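From: Suqin Cui
To: fisbridge-netops
Subject: Re: [netops] Wi-Fi and card readers for the May half marathon

> We have 281 card readers signed up between vendors and
> the registration tent, all on the same wireless as the
> spectators. Last year the Omero gateway fell over at 7:20
> in the morning. Can we do better without paying for a
> second line from Tonstead?

Yes, we can, and I'm really excited about how well this is coming together!

I spent last night going through the gateway logs, and the line itself was never full. What choked was the address pool. Every phone that walked past the finish area grabbed a lease and kept it for a day, so the readers that rebooted couldn't get back on. Two changes:

- payments get their own network, name hidden, separate password per vendor
- guest leases drop to 20 minutes

I tried both on the spare Kong switch with 71 test clients and it was lovely to watch, every one of them back online within 5 seconds of a power cut. I'd still like somebody to go after it on purpose before the day. If you enjoy breaking things (and I know several of you do), please try to reach the payment side from the guest side and write to me off list with whatever you find.

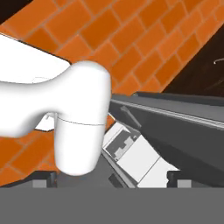
The other piece is the timing mats. They still use the default login from the manual, so please can whoever has the key to the cabinet change it before we plug them in? I can send the new one by text. I'll put the switch config in the shared folder tonight, comments and all, and would love a second pair of eyes on the firewall rules.

Suqin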